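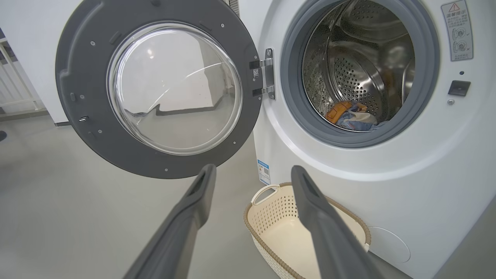

Zaltix Publishes First Results From Household Chore Trials

November 2025 – Zaltix, a developer of software for service robots, today released the first results of its Erska program, which tests whether robots can complete ordinary household work without help. The company's finding is that they can do parts of it.

The trials covered 20 chores, among them unloading a front-loading washer into a basket, wiping counters and putting away dishes. Robots finished 10 of the 20 without a person stepping in. Laundry gave mixed results. Lifting one or two garments from the drum was dependable, while tangled sheets and small items caught near the door gasket often required a second attempt or an operator.

"We would not tell a family today that a robot can take over the laundry," said Puspita Krishnan, director of the Erska program. "We can tell them which steps it handles and which ones it still drops on the floor."

Speed remains a limit. Most tasks took longer than they would take a person, and Zaltix did not count a chore as complete if any item was left behind.

Sebastián Sosa, head of field testing, said the next round will add folding and stain sorting. "Folding is where we expect to struggle," he said.

The second round begins in February and will include 1,000 recorded attempts. The full report is available from the Zaltix press office on request.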